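Preguntas frecuentes sobre ordenar el taller con cajas verdes

Llevamos desde mayo recibiendo mensajes sobre las cajas, la estantería de la ventana y el eterno lío de los cables, así que hemos juntado las preguntas que más se repiten. Nos encanta este tema (se nota, ¿verdad?) y si falta algo, lo añadiremos.

¿Por dónde empiezo si tengo el taller patas arriba?

Por una sola balda. Vacíala entera, pásale un trapo y devuelve únicamente lo que hayas usado en los últimos 60 días. El resto va a una caja aparte con una etiqueta que diga «por decidir». En el taller de Saarela empezamos así, con la balda de la ventana, ¡y en una tarde ya daba gusto entrar!

¿Por qué todas las cajas del mismo color?

Por puro gusto, al principio. Luego descubrimos que el verde vivo se ve muy bien desde la otra punta del taller y que cualquiera sabe que lo que está en verde es material común. Lo personal va en cartón o en la mochila de cada cual.

¿Abiertas por delante o por arriba?

Para lo que se coge diez veces al día, abiertas por delante, sin dudarlo. Metes la mano y listo. Las de boca superior las dejamos para lo que se consulta poco, como los recambios de las lámparas o los manuales de la impresora vieja.

¿Es verdad que recomendáis tener siempre una caja vacía?

¡Sí, y es nuestro consejo favorito! Una caja libre en cada estantería absorbe lo que llega sin avisar: un pedido a medias, una devolución, lo que alguien deja «solo un momento». Cuando se llena, toca repartir su contenido y vuelve a quedar libre. Veikko Kinnunen la llama «la caja de respirar» y el nombre se nos ha pegado a todos.
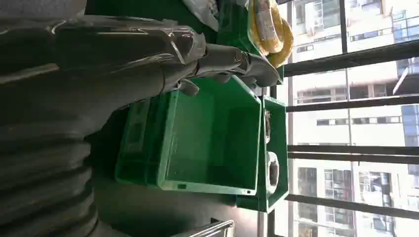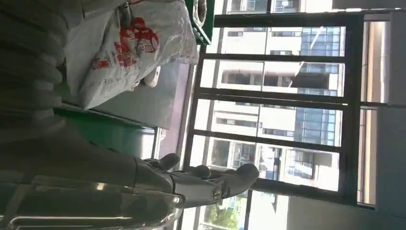 Junto a la ventana: cajas y una bolsa en la primera foto, una bolsa con letras rojas en la segunda.

¿Cómo guardáis los cables?

En bucles amplios, sin apretar y sin doblarlos en ángulo. Cada cable se enrolla siguiendo la curva que ya trae y se sujeta con una tira de velcro. Los largos se quedan encima de la estantería, donde no les cae peso. Si el cable vino envuelto en plástico y todavía no le toca trabajar, no hay prisa por quitárselo.

¿Y las bolsas de plástico?

Aquí hay dos escuelas. Aleksi Riihimäki las aplana, las dobla en triángulo y las mete en un bote. Los demás reservamos un rincón y las vamos usando para bajar el reciclaje. Las dos maneras valen mientras haya un tope: cuando el rincón rebosa, se para de guardar.

¿Dónde pongo las cosas pequeñas que ruedan?

Al fondo de una caja alta, tumbadas y con un trapo debajo si resbalan. En la balda a pelo acaban en el suelo, normalmente debajo del mueble más pesado.

¿Le afecta el sol al plástico?

Depende del plástico y de las horas de luz. Nosotros giramos las cajas de la ventana de vez en cuando y ponemos delante las más resistentes. Las cintas adhesivas, mejor a la sombra: con el calor el pegamento se ablanda y luego no hay quien encuentre la punta.

¿Cuánto material se puede llegar a ordenar así?

En el inventario de Saarela salieron 2.869 piezas, contando tornillería, y casi 400 no sabíamos ni que las teníamos. La lista está en una hoja de cálculo corriente que bautizamos Nemetgate (largas noches de café, no preguntéis).

¿Hacen falta etiquetas impresas?

Para nada. Cinta de carrocero y rotulador gordo, y si cambia el contenido se arranca y se pone otra. Nosotros usamos Platen, nuestra plantilla de letras grandes, que podéis pedir por correo y compartir con quien queráis.

¿Cada cuánto hay que repasarlo?

Diez minutos antes de cerrar, todos los días, y un repaso más serio al cambiar de estación. Con música se hace volando.

Comentarios

jestidance
Puse lo de la caja vacía en mi cuarto de costura y me duró vacía una mañana, jajaja. Pero la idea es buenísima, sigo intentándolo.

Marisa_taller
¿El velcro no se llena de pelusa? Yo tengo gato y es un drama.

Veikko Kinnunen
@Marisa_taller Se llena, sí. Pásale un cepillo de dientes viejo y queda como nuevo.

toni.b
Equipo triángulo, con Aleksi a muerte. ¿La plantilla de letras sirve para folio apaisado?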